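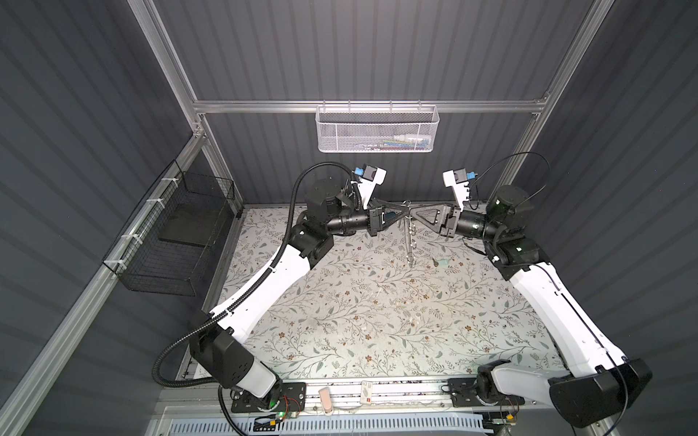
Mulgate 400 desk lamp, long-term review

Thursday, February 9, 2023

I bought the Mulgate 400 last July to replace a clip-on lamp that had gone stiff at the neck. It has been on my desk since then and gets used most evenings, mainly for reading, paperwork and a bit of mending.

It comes in a flat box with the base, the stem, the head and a small bag of screws. Putting it together took me 5 minutes. The hex key supplied is too short to get a decent turn on the lower screw, so I used one of my own. The instructions are a single folded sheet with drawings only, and the drawing for the cable clip is upside down.

The base is heavy for its size. You can pull the head right out over the desk and it doesn't tip. There is a felt pad underneath which has stayed put, although it does collect dust and I have had to go over it with a damp cloth.

Light is good. There are five brightness levels and two colours, a warm one and a cooler one. I use the warm one at level three for reading and the cooler one at full for sewing on buttons and reading small print. The lowest level is still brighter than I would like late at night. My old Katona went a good deal dimmer. It remembers the last setting when you switch it off at the lamp, but not if you switch it off at the wall, when it goes back to cool and full.

The touch controls are on the top of the head. They work, but there is nothing to feel for in the dark and I often change the colour when I meant to turn it off. I would have preferred a plain switch on the cable.

The joint at the top of the stem has loosened a little. It holds where you put it, but I have tightened it twice. The lower joint is as firm as when it was new.

The cable is a bit short. Mine just reaches the socket behind the desk and I wouldn't want to put the lamp on the other side. The plug is bulky and covers part of the socket next to it.

I paid just under £50 at Gorico in Mestham. They had it on display, so I was able to try the controls first. They also sell a smaller version with the same head on a shorter stem, but that one looked too low for my desk.

Returns are by post only, even if you bought it in the shop, so check the box before you leave. Mine was missing one screw cover. I emailed and it arrived the following week.

Four out of five. I'd buy it again at that price, but not for a bedside table.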